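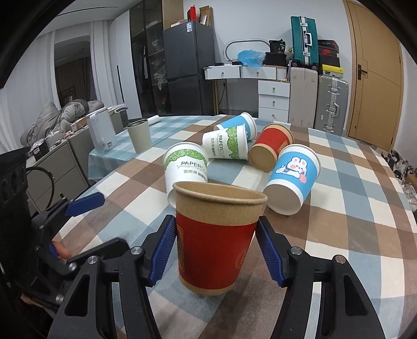

One reader wrote in to say that the Skitier rebound board had cracked at the hinge before his under-twelves finished their first month with it, and asked whether the newer version was worth the money. The comment was posted under our earlier piece on training goals. We bought the current model at full price and used it for one preseason.

The Skitier is a folding rebound board for soccer passing drills. It weighs 17 pounds, stands on two steel legs, and adjusts to 4 angles. The face is ribbed plastic. Assembly takes one wrench, supplied, and the instructions are a single sheet with drawings that leave out the washers. Fit the washers under the bolt heads, or the legs will scrape.

Rebound quality depends on the angle. At the steepest setting, a firm ground pass comes back along the ground at a usable pace from 25 feet. At the second setting the ball lifts to shin height. The two flatter settings send it up to the chest or over the head, and the return is less even near the side edges, where the face flexes. For first-touch work the steepest setting is the one we left it on.

Stability is adequate on grass with the pegs in. On artificial turf there is nothing to peg into, and the board creeps backward under repeated shots. A sandbag across the rear bar fixed this. The Karabulut board we used at Malholm last year is heavier and did not move, but it does not fold and will not go in the trunk of a small car.

As for the hinge, the current version has a metal plate on each side. Ours shows paint wear and no cracks. We cannot say how it will look after a winter outdoors. The warranty excludes frost damage.

Price at Prirnusden was $162, with pegs and without a carry bag. The bag is sold separately and is due back in stock in September.

Rating: 4 out of 5 for grass, 3 out of 5 for turf.

Posted Saturday, July 16, 2022

17 shares | 4 comments

This site uses cookies. By continuing to browse you accept our cookie policy. Accept | Settings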